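Week 5 handout: Music in advertising, and who it's really selling

Posted March 7, 2019

Hi everyone. As promised, my notes from the lecture, tidied up a bit for those of you who had the clash with the media law tute. They're close to how I said it on the day, so forgive the rambling. The slides are up too, but they're mostly clips and they won't make much sense without this.

Where we got to

Last week we did jingles. A jingle is written for the product, it names the product, and it belongs to the company. This week is about the other kind, where a brand borrows a song that already exists (or one that sounds as if it does) and lets it do the talking. The word you want in your essays is "licensing", and there are two rights to clear. One is the song as written, held by the publisher. The other is the recording, usually held by the label. I keep getting essays that mix these up, so please write it on your hand if you have to!

If a company can only get the first one, it can pay somebody to re-record the tune. That's why you hear so many slow, breathy covers of old pop hits under ads for phones and banks. Sometimes it's a creative choice, and quite often the original recording was just too dear.

The Ulteo case

Our main example is the Ulteo headphone campaign. You've all got the brief in the reader. To recap, Ulteo was a small maker with a decent product and a name people couldn't pronounce. Their agency, Hendriks, wanted one song across every ad for the whole year, and they went for an unsigned band called Potelura whose track ran to just over five minutes. The ad was 30 seconds. So which 30 seconds do you take?

I played you both cuts. The first used the chorus, as you'd expect. The second started in the gap before the chorus and stopped just as it arrived, so you never got the payoff unless you went and looked up the song. I love that second cut, I really do, and it's the one they ran from July onwards.

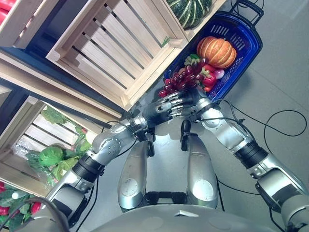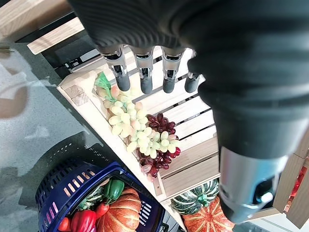 What I'd like you to think about is what that missing chorus does to a listener. A few of you said it was annoying, and I think that's a fair answer. But people did go looking. The comments in the reader are full of "what is the song in the headphone ad", and for a little-known brand that question is gold, as the person asking it has to type in the brand name to get an answer.

The playlist problem

Once the ads had done well, Ulteo put out a playlist of all the music from their campaigns, plus some "inspired by" tracks to pad it out. It had 129 songs on it. I asked for a show of hands on who would listen to that from start to finish and you were very quiet.

My own view (you're welcome to argue) is that a playlist like this works as a souvenir for people who already like the brand. It's cheap to make, and it sits there all year with the logo on top. As a way of finding new customers I'm not convinced. Have a look at the Tromcombe reading before you decide, though — it takes the other side, and the section on repeat listening is much better than the dull opening would have you believe. Skip to the second half if you're short on time.

Terms to know

Sync licence: permission to put a song with moving pictures.
Master licence: permission to use a particular recording.
Sound-alike: a new piece written to feel like a known one without copying it. Risky, and we'll do the court cases later.
Sonic logo: the tiny tune or sound at the end of an ad. Usually no more than some 5 notes.

For next week

Pick one ad with borrowed music and watch it 2 times, first with the sound off and then with it on. Write half a page on what changed. Please don't pick a Christmas ad, I've read enough of those to last me. Bring your half page on paper, as we'll be swapping them around the room, and if you've got a favourite cover version from an ad, bring that along too and we'll play a few at the end.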